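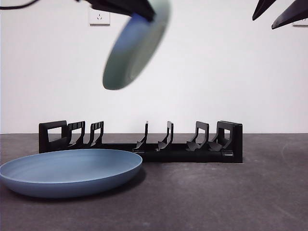
Chapter 9
Two Arms, One Task: The Dish Rack Project

Chapter Objectives

After completing this chapter, students will be able to:
Divide a household task into stages that can be tested separately.
Assign each stage to one arm or to both.
Write a grasp plan for a thin, round object.
Keep a trial log that another team can read without help.

Introduction

In earlier chapters, student teams programmed a single arm to move blocks between marked positions. A block has flat sides and may be gripped from several directions. A plate offers a narrow rim, and a small error in the angle of the grip becomes a large error at the opposite edge. Placing a plate upright in a rack also requires the arm to turn the plate while carrying it, and to lower it between dividers that leave little room on either side.

The project in this chapter was first offered as a spring elective at the Salinas campus and is now the standard project for the second half of the course. Each team works at a table with two arms, a rack, and a set of plates. Teams use the Fluller control software introduced in Chapter 4. Those preparing for the Vistavent student challenge should also read the rules in Appendix C, which allow 55 seconds for each plate.

The work is graded on the trial log as well as on the final run. A team is expected to record 200 trials over the term, including those that end in a dropped plate. A log entry states the starting position of the plate, the arm used, the speed setting, and the result. Entries may not be removed after a session closes.

Before You Begin

Review Section 8.3 on gripper force and the safety rules on page 37. Confirm that the emergency stop is within reach of the team member at the keyboard. Hands must remain off the table whenever either arm is powered.

Key Terms

approach angle
grasp point
handoff
release height
shared workspace

9.1 Describing the Task

A task description names the objects, their starting positions, and the condition that counts as finished. It does not mention motors or code.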